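About us

Plinora is a small firm for the care and folding of household textiles. We began in December, with one table, one iron and the towels of a single guest house called Prindlow. Today we look after the linen of 16 customers, among them guest houses, two hairdressers and a swimming club, and in a normal week 2,000 pieces pass over our tables.

Our name has no meaning in any language we know. We chose it because it is easy to say on the telephone.

What we do

We receive clean, dry textiles and we return them folded, sorted and packed in the way the customer wishes. Towels, tablecloths, napkins, blankets, cleaning cloths - everything which is flat, or almost flat. We do not wash. For washing we work together with the Salazar laundry, which is on the other side of our yard, so the linen has only a short way to travel.

Each customer has a folding card. On the card is written the size of the finished piece, which side must look outwards and how high the pile may be. At present we keep 218 cards, because many customers want one fold for the bathroom and a different one for the cupboard.

How we work

We start always with the cloth laid flat on a smooth surface. The creases are pressed out by hand from the middle to the edges, and only then comes the first fold. A dark cloth shows every piece of fluff, so we brush it before folding and also after.
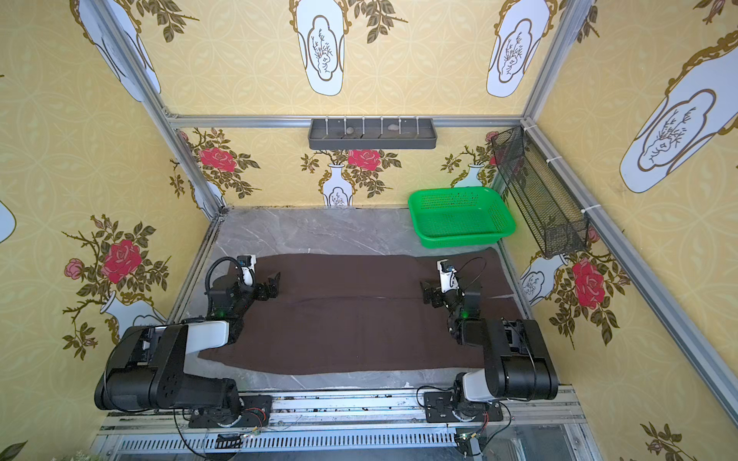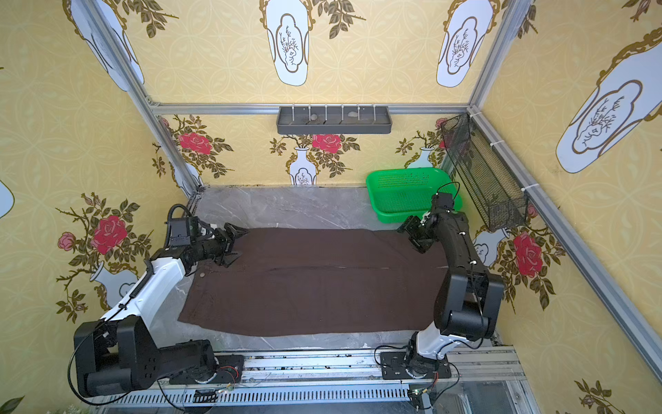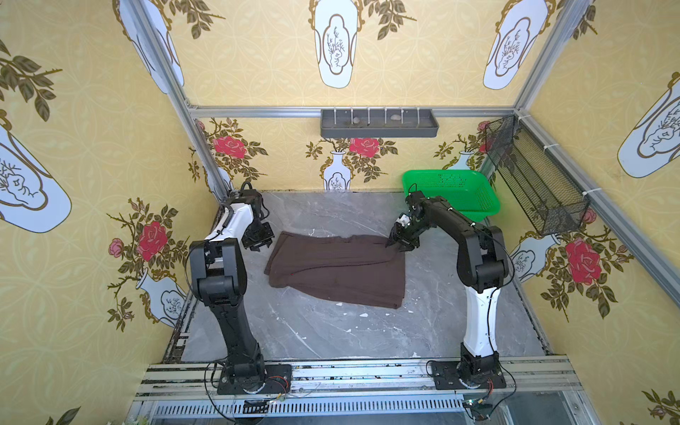

Brown cloth on the marble-patterned top, with the green basket at the back.

The first fold decides all the others. If the corners do not meet there, they will not meet later, and it is better to open the cloth and begin again. New colleagues find this slow in their first days. We let them be slow. After 8 weeks most of them fold a bath towel without looking at the card.

Finished pieces are piled with the closed edge to the front, and the pile is tied with cotton tape. We stopped using plastic bags two years ago - the tape can be sent back to us and used again.

The Atus room

Our second room, which we call Atus after the street where it stood before our move, is kept for delicate and old pieces. Family tablecloths are folded there with tissue paper between the layers, and we change the place of the fold each time, so that the fabric does not become weak along one line. Please tell us if a piece has been mended, and where.

Visiting us

You are welcome to bring a few pieces for a trial. The first basket is folded free of charge, and you can wait while we do it. For larger amounts please write to us some days before, with the sizes if you have them.

Page last changed: Jun 2, 2021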